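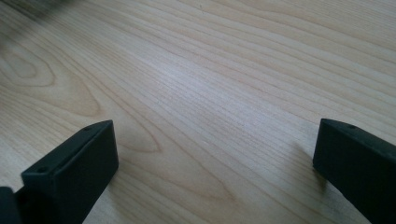 Pale wood, with the grain running on the diagonal.

Last November I watched "Gokurau" in a hall with 60 seats, and I think it should have stayed as it was. It is a small thriller about two sisters and a stolen ferry ticket, shot cheaply and very dark. The sound was poor in many places. I had to lean forward to understand the quarrels, and I liked that.

Now there is a restored version – cleaner, brighter, with new music by Su-bin Cho. I respect her work very much. But in the kitchen scene the old print had only a refrigerator humming, and now we get strings, which tell us to be afraid. I was already afraid.

My friend Seul-gi Cho (no relation to the composer) does not agree with me. She says that a film which 500 people have seen is almost a lost film, and that a new audience will never accept such sound. Maybe she is right about the audience. Still, I would ask the distributor, Juvano, to put both versions on the disc. The old one needs no cleaning and no new menu. I will buy it for the refrigerator.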